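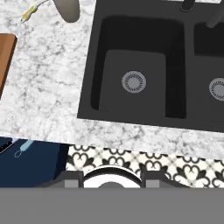

Issue 3149, page 7

WEAR TESTERS WANTED: ADHESIVE COSTUME MAKEUP

Stoleo is recruiting adults for a wear trial of two press-on cheek and brow appliques from the Dellent line. The trial runs in December at our Faltstead workroom. Some 100 places are open.

Testers attend 2 fittings and wear each design for one evening. Record edge lift, skin marks and comfort on the form supplied. Return used pieces in the numbered sleeve.

Applicants must be 18 or over, with no known allergy to acrylic adhesive or latex. Facial hair must be clear of the cheekbone. Glasses are acceptable.

Payment is made after the second form is received. Testers may keep one unused set.

Apply in writing to Wear Trials, Stoleo, Ghanem Building, Faltstead. State daytime availability and skin type.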